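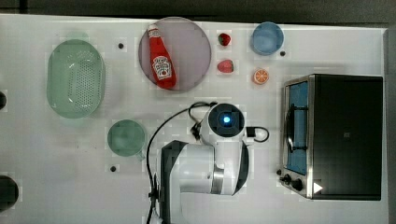
**Bernice Kpodo**
Founder and head teacher, Flustgate Cookery School

Most cooking schools will tell you they can change your life. I've taken a few of those courses and my life stayed where it was, though I did come home with an apron. So when we opened in Itthorpe I asked that our website promise less.

Flustgate teaches adults to make dinner. We run evening classes in a former carpet showroom on Grevville Street, 14 students at a time, and a full course is 21 classes. You'll learn to cook rice, beans, eggs, greens, a few soups, a roast chicken and whatever is cheap that month. We don't teach knife tricks. I have yet to see a weeknight meal improved by one.

I'm also doubtful about "superfoods," detox weeks, and any recipe that claims to take ten minutes and starts with onions already browned. Students bring these in and we cook them as written, with a clock on the wall. Some hold up. A lentil recipe I had been rude about for years turned out fine, and it's now in class six.

Kojo Asante teaches bread and disagrees with me about most of the above. He thinks a sourdough starter is worth the trouble. I think it's a pet. His January class fills before mine does, so make of that what you like.

Deirdre Rafferty runs the office and answers the phone after 2 p.m. Ask her about fees, parking and the waiting list. She'll also tell you if a course looks wrong for you, which has cost us some sign-ups.

**What it costs**

The full course is $700, ingredients included. A single class is $50. We don't do early-bird prices, since in my experience the "regular" price at such places is one that hardly anyone pays.

**What you get at the end**

No certificate. We used to print one, and then a student asked what it was good for and I didn't have an answer. You keep your recipe binder, with your own notes in it, and you can come back and repeat any class you missed if there's a free spot.

Class dates are posted by the front door and on the schedule page. The door sticks, so push hard.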